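Last updated: Nov 12, 2021

If you're collecting drink-serving examples for a robot to learn from, set up the counter the way you'd want it for a brunch crowd, then leave it alone! I spent most of April at Flandgate nudging dispensers back into place between takes, and half my examples were junk. Now I put the trays side by side, mark their corners on the table, and wipe up drips before I start.

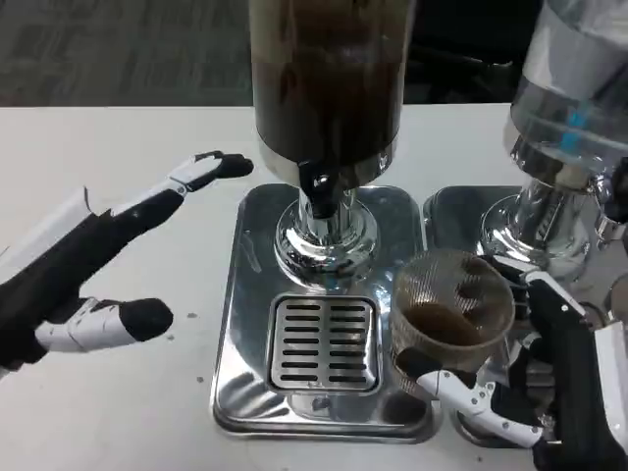
Gwilliam wrote in to say that wiping after every single take made the examples too clean, and that leaving a few crumbs and stains in helped the robot cope with a real kitchen.

Fair enough, and I've loosened up a bit (I still rinse the mesh basket, old grounds get everywhere). My other big tip is to keep each example short. Reach, grip the handle, pour, let go, stop. If you ramble on into the next chore you'll be trimming all evening.

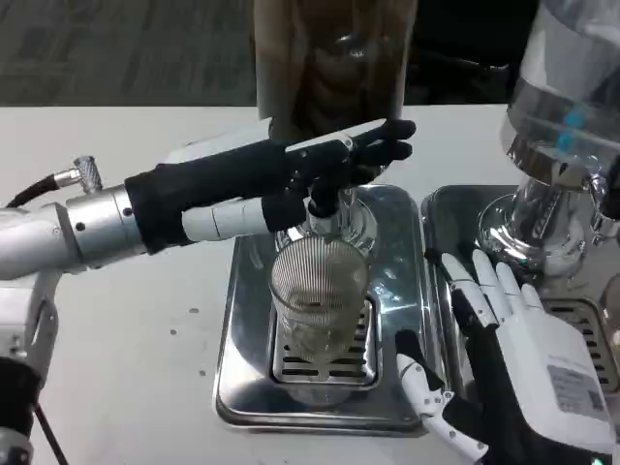 I save in batches of 45 and name the folder right away, with the drink and the glass in the name. Do the same glass over and over and the robot only learns that glass, so swap in a plain one, a ribbed one, a little cup, whatever's in the cupboard.

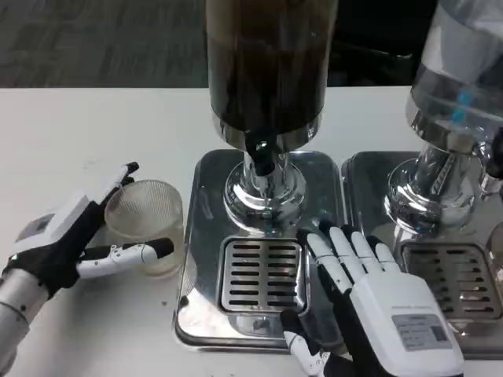 Keep your fumbles too, in their own folder. We had 3515 takes in the Hokoseck set and kept 3347 as good ones, and the leftovers were great for showing it what a bad grip looks like. Label them the same day, while you still remember what went wrong.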